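Lecture 9: Learning where to look before you reach
Course notes, robot learning from demonstration. Notes by Tiruwork Hailu, 15 November 2024

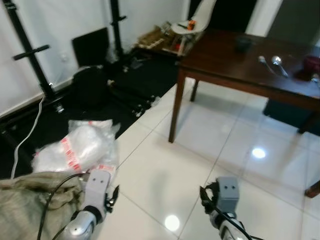 1. Why this lecture is my favorite

Last time we trained a policy on clean tabletop data and it did great, on that tabletop. Today we leave the lab bench and go to rooms with stuff in them. Two arms, a view from the head, shiny tile, a dark wood table with spoons on it, and a floor with cables and a burlap sack in the foreground. If you were asked to bring over a spoon, your eyes would go to the table right away. A plain imitation policy has no such habit, and it will happily learn that the sack matters!

2. The idea

We split the policy in two. The first part (the gaze head) takes the full head view and picks one crop. The second part (the reach head) sees the crop, the joint angles of both arms and the instruction, and puts out the next short chunk of arm motion. The two are trained together, so an error in the reach also teaches the gaze. I love how small this change is. You can add it to your Homework 3 code in an afternoon.

Where does the gaze label come from? We get it for free. Take the moment the gripper closes in a demonstration, project the fingertip position back into the earlier views, and use that point as a soft target. Go over this step twice, it's on the problem set.

3. What we found

The Araya set has 1,930 demonstrations. We held out 360 for testing, all from rooms the policy never saw. The baseline finished 247 of its trials in those rooms and the gaze version beat it, with the biggest gain on small metal things. Letay Tufa will show the full table in section.

Two cautions. Glare on a polished floor or table can pull the gaze head off target, as a bright spot looks a lot like a spoon at low resolution. And the grippers themselves fill a good part of the view, so mask them when you train the gaze head. Hamdia Wako tried it without the mask and the policy mostly stared at its own fingers.

4. To do before next time

Read the Vrettos and Laitinen handout, sections 1 to 4.
Run the gaze head alone on the sample clips and plot its crops over time.
Write down 2 cases where the crop is right but the reach would still fail. Bring them, we'll start there.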